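Kekside Two-Finger Gripper — demo notes and ordering 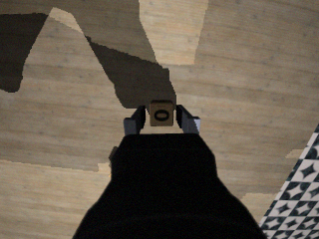
Page last changed: 10th August

So I finally got to see the Kekside running at the Clukville open day in June, and I came home wanting to stock it (no surprise to anyone who knows me!). Ebuka Ogbonna was running the demo from the simulator on the big screen, all wood grain and hard shadows, with the view looking down over the back of the gripper. The job was lettered blocks. You line up on the little wooden cube with the O on top, open fingers either side, and go from there.

I got a turn on the controls and I was hopeless for the first few tries — then Ebuka told me to stop watching the arm's shadow and watch the gap between the fingers. Much better! The folks from Futville had a long go too and I had to wait ages to get back on.

What you get: the gripper, 2 fingers, the mounting plate and a license for the same simulator, so you can practice before you bolt anything down. The block set is sold separately, 100 to a box.

Price is $1000 for the gripper, or $265 for the simulator license by itself. It fits the Carnegie arm straight out of the box. For other arms, write to me with the bolt pattern and I'll check — please don't guess, returns are a pain for both of us.

Spare fingers are on back order. Email me and I'll put you on the list.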